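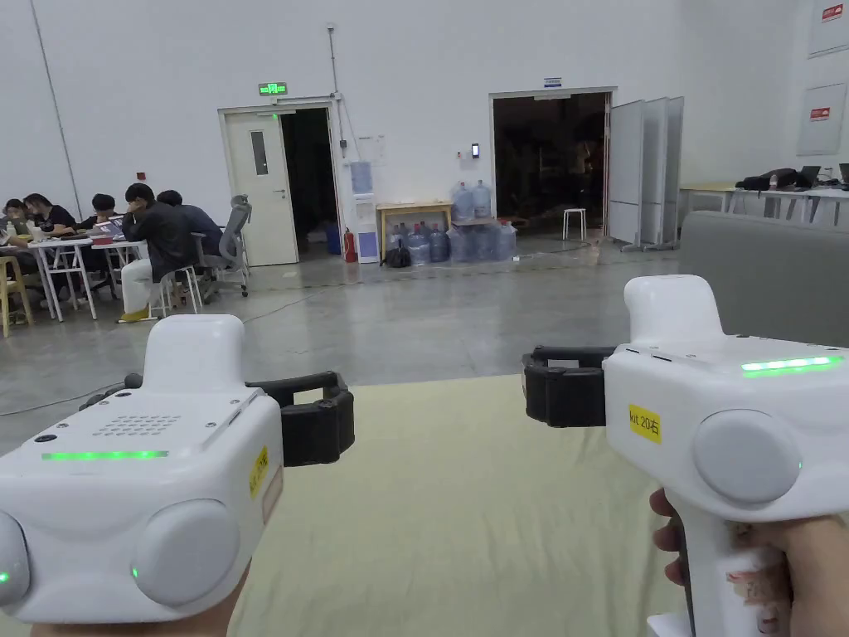 Beim Leinen entscheide die Luftfeuchtigkeit über den ganzen Tag, sagte Armelle Delorme gleich am Eingang, und wer das nicht glaube, solle im Websaal einmal auf die Kette schauen, wenn jemand die Tür offen lässt. Damit war die Begrüßung beendet und der Rundgang begann.

Dezember
Von unserer Reiseredaktion
Drucken | Per E-Mail senden

Die Leinenweberei Tessier liegt am unteren Ende von Birkel, 700 Meter hinter der Bushaltestelle. Die Straße führt am Bach entlang, an zwei Wohnhäusern mit Schieferdach vorbei und endet auf dem Werkshof. Ein Schild gibt es nur für Lieferanten. Besucher klingeln am Büro und bekommen dort gelben Gehörschutz, der im Websaal Pflicht ist.

Gewebt wird hier in der vierten Generation. Früher kam der Flachs aus der Umgebung und wurde in der Röstgrube hinter dem Haus aufbereitet. Die Grube ist längst zugeschüttet, auf der Fläche parken heute die Mitarbeiter. Das Garn wird inzwischen fertig gesponnen gekauft und kommt auf Kreuzspulen in Kartons an. Im Garnlager liegt es mindestens zwei Wochen, bevor es verarbeitet wird. Zu trockenes Leinengarn bricht, deshalb laufen im Lager Befeuchter, und an der Wand hängt eine Liste, in die morgens und abends die Werte eingetragen werden.

Der erste Arbeitsschritt ist das Schären. Von einem Gatter mit vielen Spulen laufen die Fäden durch einen Kamm auf eine große Trommel. Eine Kette für die Serie Steline ist 1.000 Meter lang. Für die Geschirrtücher werden 756 Fäden nebeneinander gebraucht, für die breite Tischware 1.556. Das Aufstecken der Spulen dauert fast so lange wie das Schären selbst. Reißt ein Faden, bleibt die Trommel stehen, und die Schärerin knotet von Hand. Wir haben das in einer halben Stunde dreimal gesehen. Die Knoten sind so klein, dass man sie mit dem Fingernagel kaum findet.

Danach kommt die Kette in den Websaal. Er liegt eine halbe Treppe tiefer, der Boden dort ist auf gewachsenem Fels gegründet. Das dämpft die Schwingungen der Maschinen, die im Wohnhaus gegenüber sonst zu spüren wären. Laut ist es trotzdem. Unterhalten kann man sich nicht, und die Erklärungen zum Websaal bekommt man deshalb vorher auf dem Flur. Die Greiferwebmaschinen laufen langsamer als in einer Baumwollweberei, Leinen gibt kaum nach und verzeiht keine ruckartige Spannung. Zwei ältere Jacquardmaschinen arbeiten noch mit Lochkarten. Auf ihnen entstehen die Damastservietten mit dem Distelmuster, das der Betrieb seit Jahrzehnten im Programm hat. Die Karten werden im Haus nachgestanzt, wenn sie ausfransen. Das passiert häufiger, als uns lieb wäre, sagte der Webmeister und zeigte auf einen Korb mit aussortierten Stücken.

Im Obergeschoss sitzt die Warenschau. Hier läuft der Rohstoff über einen schrägen Leuchttisch, und jeder Fehler wird mit einem farbigen Faden an der Webkante markiert. Verdickungen im Garn gelten nicht als Fehler, solange sie eine bestimmte Länge nicht überschreiten. Nester, Doppelfäden und Ölflecken schon. Ein Teil davon wird mit der Nadel ausgebessert. Die Arbeitsplätze stehen am Nordfenster, das Licht ist dort am gleichmäßigsten.

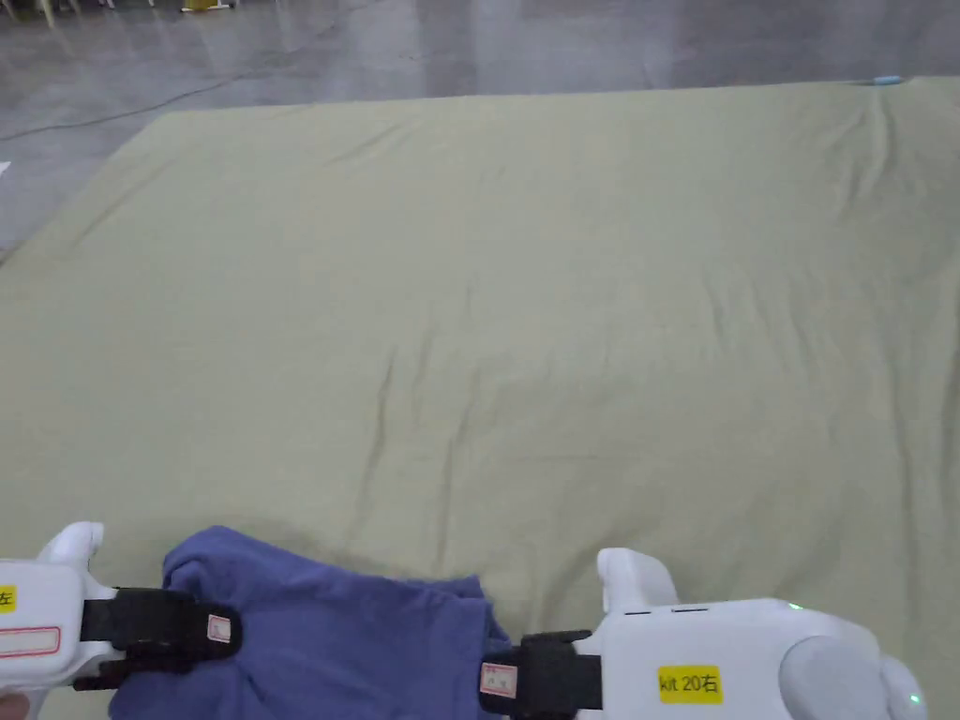 Kann man den Stoff direkt im Werk kaufen? Im Verkaufsraum neben dem Büro gibt es Meterware und Fertigware, dazu zweite Wahl mit deutlichem Nachlass, bezahlt wird bar oder mit Karte.

Die zweite Wahl liegt in offenen Regalen, nach Breite sortiert. Man sollte die Stücke ganz aufschlagen und gegen das Fenster halten, die Fehler sind nicht immer an der Kante gekennzeichnet. Wir haben vier Geschirrtücher und einen Rest Tischwäsche in Naturgrau mitgenommen. Auf dem Zettel steht, dass die Ware beim ersten Waschen einläuft. Wer nähen will, wäscht also vorher und bügelt noch feucht.

Gefärbt und gebleicht wird nicht mehr in Birkel. Beides übernimmt ein Lohnveredler in Plolotska, der die Ware einmal im Monat abholt und bringt. Die alte Bleichwiese am Hang ist aber erhalten und kann besichtigt werden. Der Weg beginnt hinter dem Kesselhaus und ist bei Nässe rutschig. Oben sieht man noch die Gräben, aus denen das Wasser über die ausgelegten Bahnen geschöpft wurde, und die Fundamente der Wächterhütte. Bewacht wurde nachts, Leinen auf der Wiese war ein beliebtes Diebesgut. Eine Tafel erklärt den Ablauf in drei Sprachen, der französische Text ist der ausführlichste.

Der Rundgang dauert zwei Stunden und findet nur nach Anmeldung im Büro statt. Vormittags laufen alle Maschinen, nach 14 Uhr meist nur noch ein Teil. Feste Schuhe sind nötig, fotografiert werden darf überall außer im Musterzimmer. Der Websaal ist über die halbe Treppe nicht barrierefrei zu erreichen, die Warenschau dagegen mit dem Lastenaufzug.

Zum Essen gibt es in Birkel eine Gaststätte gegenüber der Kirche. Die Küche schließt mittags um halb zwei. Wir kamen zehn Minuten später und bekamen noch Suppe und Brot. Der letzte Bus zurück fährt um 18.10 Uhr, im Winter von der Haltestelle an der Brücke.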